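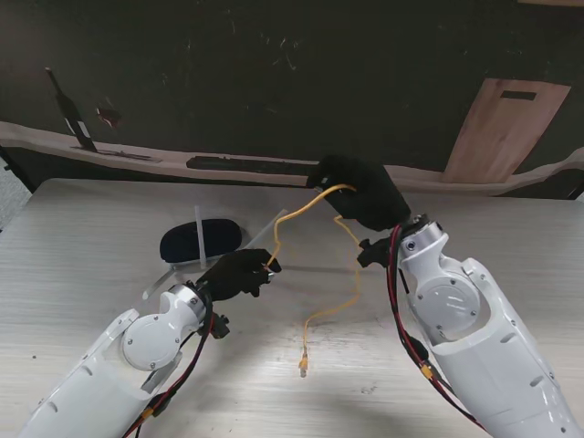
Handout 6: Cables, String and Small Cases
Room 303, Wednesday section
Instructor: Julián Cifuentes

Welcome back! Last week was boxes and lids, and this week we get to the floppy stuff, which I think is the best part of the whole course. Please read these two pages before you come, and bring one cable from home. The more tangled the better.

1. Network cables
A thin cable has a memory. Coil it tight around your hand every day and it will keep that wave for years. Start at one plug, let the cable fall into its own loops, and turn it slightly between your fingers with each loop (Hooman Nouri will show the over-under method, and it's a joy to watch). Leave the second plug on the table until the end so the twist can run out.

Try it with a short cable first, then a longer one. Big, lazy loops!

2. String
String frays, and frayed string grabs itself. Pull a length gently between both hands before you wind it, and look for knots while it's stretched.

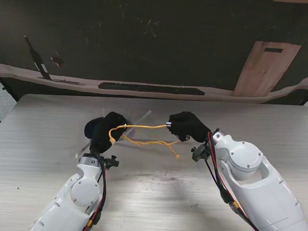
A loop around the knuckles makes a fine temporary spool. Keep a knotted end hanging where you can find it again. For thin string, a figure eight beats a plain circle every time, and it pulls off so smoothly afterward!

3. Hard and glossy things
Smooth, curved shells show every fingerprint and slide out of a careless grip. Hold them low, near the rim, and set them down before you let go.

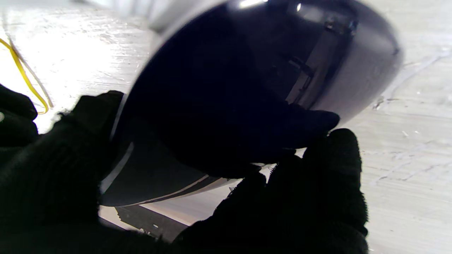 Fig. 3. Dark glossy shell with a thin bright rim, held from several sides.

For next time
Wind your cable six times, write down which try lay flattest, and read the Gautier chapter on knots.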